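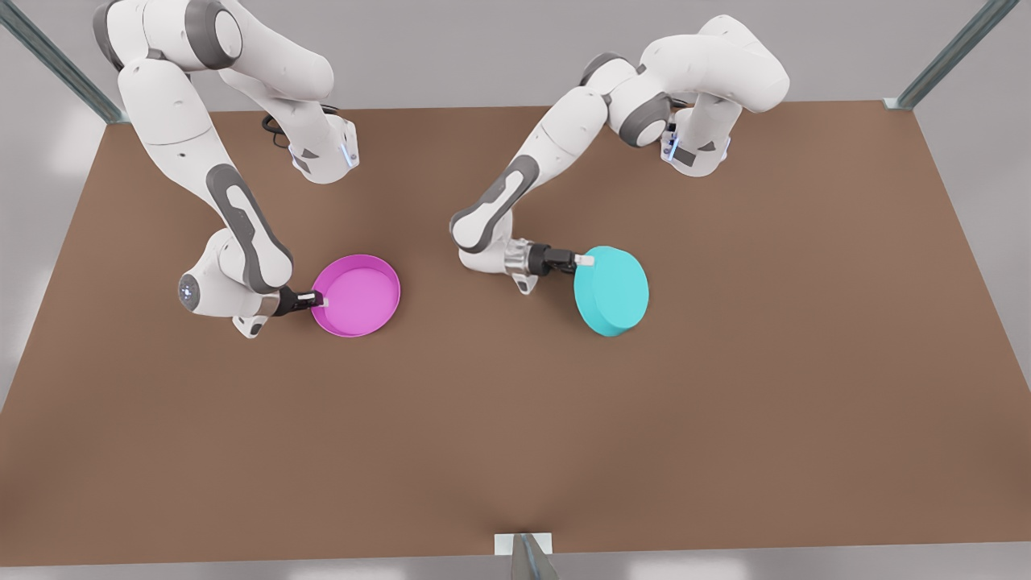 Cernus Service Desk
Ticket 1408: Library catalog notices sent to wrong branch
Status: Closed
Opened: February 19, 2022
Reported by: Sadia Bukhari, Rilcombe Branch Library
Assigned to: Bożena Brzozowska, Catalog Support

Summary
Patrons who requested pickup at Rilcombe received email notices directing them to the Ukstead branch. The books themselves were delivered to Rilcombe and shelved correctly. A total of 57 notices carried the wrong address.

Entry 1, S. Bukhari
Three patrons reported the error at the front desk this morning. The hold slips printed at the branch show the correct location. Please advise whether staff should call the patrons affected or wait for a corrected email.

Entry 2, B. Brzozowska
Received and set to high priority. Branch staff are asked to keep all held items on the shelf past the printed expiration date until further notice. Outgoing pickup notices for Rilcombe have been paused. Overdue and renewal notices are not affected.

Entry 3, B. Brzozowska
The notice template reads the pickup location from the branch code table. During the last update to the table, the Rilcombe code was entered with a trailing space. The mail program did not recognize the code and used the default branch, Ukstead. The slip printer ignores trailing spaces.

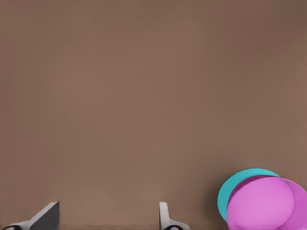
The code has been corrected and the table reloaded. A test hold placed for Rilcombe produced a notice with the correct address and hours. Tanasarn branch was tested as well and showed no fault.

Entry 4, S. Bukhari
Corrected notices were received by the patrons we contacted. One patron has asked that a late fee charged at Ukstead be removed. Please confirm that the branch may do this locally.

Entry 5, B. Brzozowska
Confirmed. Use waiver reason 200 and enter this ticket number in the note field. Hold expiration dates have been extended by seven days for all affected requests. The paused notices have been released.

Follow-up: The table import will be changed in April to reject codes containing spaces.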